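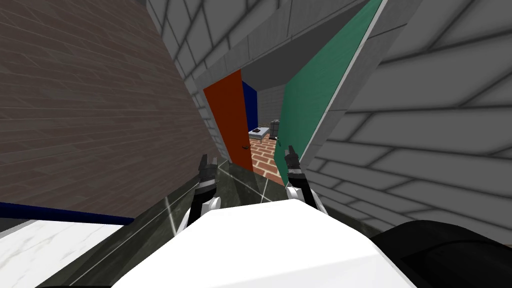
A doorway and a brown brick-textured wall, computer rendering

Virkero Lema

The Virkero Lema is an entry-level smartphone made by Virkero, a handset company based in Harnembridge. Announced in February, on sale the same month. It was the first phone to ship with Busten, the company's own operating system, after several years of selling Android handsets under other names. Sold in one version only, with a removable battery and two SIM slots.

Background

Virkero started out as a repair and refurbishing business. Old phones in, working phones out, mostly for market traders and small shops. The first handsets with its own name on the back were bought in from a contract maker and changed very little. Sales were steady but the margins thin, and updates depended on a supplier who stopped answering after the first year.

Work on a replacement system began under Fiorella Martinelli, then head of software. Early builds ran on leftover hardware from an older model. The name Busten was a working title and stuck. A tablet was planned to go with it, later dropped.

Hardware

The Lema has a plastic shell with a back cover that comes off by hand. Under it: battery, two SIM slots, memory card slot. Headphone jack on the top edge, charging port on the bottom. No fingerprint reader. Single rear camera with flash, a front camera without. The speaker sits on the back, and gets muffled when the phone lies flat, a complaint in most reviews.

Three colors at launch, gray, dark blue and a yellow that was pulled early on. Spare batteries and covers are sold seperately by the company and by a few resellers. Screens can be replaced with an ordinary screwdriver, no heat needed.

Software 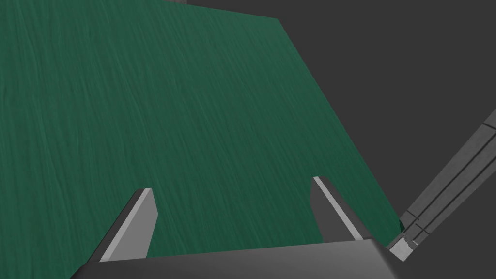

Text: Wekesa Muriithi
Last revised Thu 26 November

Busten is Linux-based and built to run on little memory. Home screen is a plain list, with apps sorted by last use. Users can pin up to 10 items at the top. No widgets. Folders were added in the first big update, along with a dark theme and call blocking.

Apps come from a store run by Virkero. It opened with 27 titles, most of them made in-house: calculator, notes, radio, a file browser, a unit converter and so on. Messaging was the weak spot. The big chat services did not support Busten at launch and users had to go through the browser, which worked but drained the battery and often missed notifications. An Android compatability layer came later as an optional download. Slow to start, but it covers most of the common apps.

Updates are delivered over Wi-Fi only by default. Mobile data can be switched on in settings. Each update installs to a second partition, so a failed one rolls back at the next restart.

Release

First batch was 500 phones, sold from the company's own shop in Harnembridge. Sold out, though part of the batch had gone to developers free of charge. Wider sales followed through phone shops and two mail order sellers. A price cut in the summer, then bundles with a spare battery.

Carrier deals were talked about, none signed. The Lema was never locked to a network.

Reception

Mixed, mostly friendly. Reviewers liked the battery life and the easy repairs. Call quality good. The camera was called poor in low light and the store too empty. Several writers compared it to feature phones more than to other cheap smartphones, a comparison Martinelli said she was happy with.

Scrolling stutter on long web pages was a common complaint and was fixed, mostly, in a later update. Keyboard lag took longer. Some owners moved to a third party keyboard and stayed there.

Known issues

Build 1075 caused alarms to go off an hour late on phones set to automatic time zone. Withdrawn after two days and replaced. Phones that had already installed it needed a manual restart before the fix would show up. A seperate fault with the second SIM slot affects early units only, and Virkero swaps the board at no charge.

Successor

A second model is in development, with more memory and a better speaker position on the bottom edge. No name given. Virkero has said the Lema will go on getting security updates after the new one is out, but has not set an end date.

See also
Busten (operating system)
Removable battery
Dual SIM
List of Linux-based phones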